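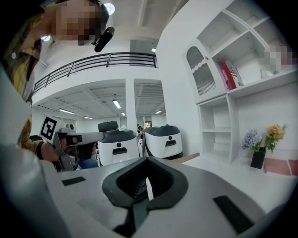 How often should a home router be restarted? Only when something is wrong with it. A healthy one can run for months, and a timed nightly reboot mostly hides the fault you ought to be looking for.

Some notes from moving the flat off the old Fodeck router. Three years old, last firmware in July, none promised after that.

First job was the log. It held 3,935 lines, nearly all of them the same DHCP renewal from one printer. Lease time was set to 2 minutes. Put it to a day and the log went quiet.

Second job, channels. The 2.4 GHz band in this building is full. I can see 17 networks from the kitchen, most on channel 6. Moved to 11 and fixed the width at 20 MHz. Slower on paper, fewer retries in use.

Cable next. The run to the back bedroom only negotiated 100 Mbit/s. One pair was open at the wall plate – re-punched it and the link came up at gigabit.

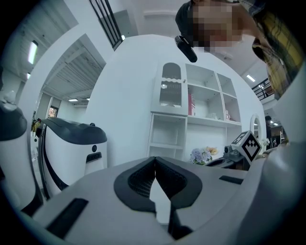 Does a mesh kit need a wired link between its units? It will work without one, but each wireless hop takes airtime from your own devices. If there is a cable in the wall, use it.

I went with two Zultska units, wired. Speed in the back bedroom is now around 73 per cent of what I get beside the main unit, tested over wifi with the door shut.

Roaming is less good. My phone hangs on to the far unit until the signal is nearly gone. Dropping transmit power one step on both helped more than any of the "fast roaming" options, which I've left off.

DNS goes to Rerkora, running on a small box in the hall cupboard. If you do this, set the router to hand out that address only. A second public resolver in the list will get used whenever the client feels like it.

Still to do: IPv6. The provider gives me a prefix but it changes on every reconnect. Will look at it on Thursday.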